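Nirkenholm – receitas da minha avó, transcritas

Leia isto antes de baixar

Oi! Se você chegou até aqui, provavelmente quer o arquivo com as receitas, ou então caiu de paraquedas procurando outra coisa (acontece bastante, o nome não ajuda). Nirkenholm é o nome que eu dei à coleção de cadernos de cozinha que venho passando a limpo desde outubro do ano passado. São 864 receitas, quase todas escritas à mão, muitas com manchas de gordura bem em cima da quantidade de farinha.

A versão atual é de 23 de agosto de 2024. Se a sua for mais antiga, baixe de novo, porque eu tinha trocado colher de sopa por colher de chá num monte de bolos e o resultado era um horror. Desculpa a quem tentou o de fubá!

O que tem dentro

Um arquivo de texto por caderno, cinco cadernos no total, mais uma planilha que junta tudo. Cada linha da planilha é uma receita, com título, caderno, página, ingredientes, modo de fazer e um campo de observações onde eu despejei tudo o que não cabia nos outros. As observações são a minha parte favorita. Tem recado para a vizinha, conta de açougue, um "não fazer mais, Petersen passou mal" sem nenhuma explicação. Até hoje não sei quem era Petersen.

Mantive a ortografia original no campo do título e modernizei no resto. Quem quiser o texto cru, com acento antigo e tudo, encontra na pasta chamada Droltotden (era o nome de um jogo que eu inventei criança, ficou).

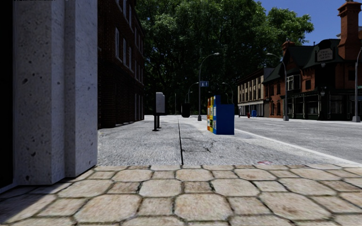 As medidas deram um trabalho danado. Xícara, nos cadernos mais velhos, é uma xícara de chá de verdade, daquelas pequenas, e nos mais novos já é a xícara medidora. Eu testei cerca de 40 receitas na minha própria cozinha para tentar descobrir onde acontece a mudança e acho que é no meio do terceiro caderno, mas não ponho a mão no fogo. Na coluna "medida_conf" eu marquei "alta" ou "baixa" conforme a minha confiança. Na dúvida, comece com menos líquido e vá acrescentando.

Forno é outro problema. "Forno esperto" aparece toda hora e eu converti para 200 graus, "forno brando" ficou em 150. São escolhas minhas, pode discordar à vontade.

Quem ajudou

A Krisztina Kun leu as páginas que eu já tinha desistido de ler – ela tem uma paciência com letra cursiva que eu nunca vou ter. A Efthymia Economou montou a planilha e me convenceu a parar de usar cores como se fossem informação (eu usava amarelo para doce e verde para salgado, e a empada de frango acabou nas duas).

O que ainda falta

Duas páginas do segundo caderno estão coladas uma na outra e eu não tive coragem de puxar. As receitas de conserva não foram revisadas por ninguém que entenda de segurança alimentar, então use como curiosidade e procure uma fonte atual antes de encher os vidros. E faltam os índices por ingrediente, que eu prometo há meses.

Uso

Pode copiar, cozinhar, imprimir, traduzir. Só peço que mantenha o nome da coleção e que não venda o arquivo. Se achar erro, me escreva com o número do caderno e da página, e se fizer o pudim de pão do quarto caderno, me conta se o seu também demorou uma eternidade para firmar.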